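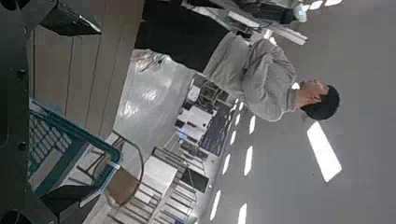 Page 2 of 5

Cells & Fixtures > Safety and Standards > Person inside reach: what's your rule?

Posted 26 July 2022 by molleck_ops

Need a sanity check before I rewrite our floor sheet. Small arm, two-finger gripper, wooden table, tabletop work. Person standing right by the table, gripper over the edge of it, gear parked everywhere behind. That's a normal working day for us and I bet for half of you.

Our current sheet (came over from the Triststead site, no idea who wrote it) says "keep clear of the robot during operation." That's the whole rule. One line. What is clear? What is operation? Arm holding still with power on, is that operation??

What I have so far:

- anyone inside reach = reduced speed, no exceptions for "just a sec"
- one person holds the stop. Same person the whole shift, hands over out loud
- nothing stored under or against the table on the side people walk
- sleeves up or snug before you lean in
- lenses and fingers checked at start of shift

Tell me what's missing. Or what's dumb.

----

gantry_gus wrote:

Sleeve one is right and should be first not fourth. Loose sweatshirts are the single thing I nag people about. Baggy cuff plus a wedge finger, you don't need much force for that to be a bad afternoon. We just say no loose cuffs inside the tape. Done. Hair too if its long.

----

pinch_point wrote:

Disagree on the sleeves being first. Speed is first. If the speed and force are set right the cuff is an annoyance. If they're wrong, short sleeves won't save you. People love clothing rules because they're cheap to write.

Also "reduced speed" means nothing without a number on the sheet. Put the number. Put who is allowed to change it.

----

gantry_gus wrote:

Cheap to write and cheap to follow, so why not both. Not saying skip the speed limit

----

warnent_nights wrote:

Storage. Please. At Warnent we had baskets and a rack and a stool all within a step of the table and everyone got so used to it they stopped seeing it. Teal basket like yours, right by the tabletop, stuff in it. You step back from the arm in a hurry, what's behind your heel? That's the question I'd put on the sheet.

We did a tape line in February. Nothing inside it that isn't in use for the current task. Chairs count. Shiny floor too, so anything crinkly lying on it goes straight in the bin, wrap, bags, whatever.

----

molleck_ops wrote:

ok the heel thing is good, stealing that. Our line would have to go around a rack, it's not moving, the thing weighs a ton. Is it ok if the rack is outside but touching?

----

warnent_nights wrote:

I'd want a full step clear. Touching means it's inside by next week.

----

pinch_point wrote:

And measure reach with the gripper on!! Not the arm spec. We had a line drawn off the bare arm for ages. Add fingers, add whatever's in the fingers.

----

eder_line4 wrote:

Going to be the unpopular one. Too many rules and they don't get read. Eder had a sheet with 11 items, laminated, on the wall. Asked the day crew to name any of them and got "wear glasses" which wasnt on it.

We cut to three. Stop button in a hand. Low speed with people in. Clear floor behind you. The rest went into the training.

----

gantry_gus wrote:

Three is fine for the wall. You still need the long one somewhere or the auditor has nothing to read and neither does the new guy.

----

molleck_ops wrote:

Think that's where I land. Short one on the wall, long one in the binder. On "operation" I'm writing: power on = operation. Moving or not.

Still stuck on the stop holder. On a two person shift, can the stop holder be the one with hands at the table? pinch says no I assume

----

pinch_point wrote:

pinch says no. Hands at the table, eyes at the table. Other person holds it.

----

eder_line4 wrote:

And if the other person is at lunch, arm's off. Simple.

----

Comments

tessel8: Does the tape line survive a floor scrubber? Ours peels up in strips.

warnent_nights: Vinyl floor tape, redo it when it lifts. Paint if they'll let you.

rookie_axis: power on = operation is so obvious and we dont have it anywhere. Adding it tomorow.

gantry_gus: still think sleeves go first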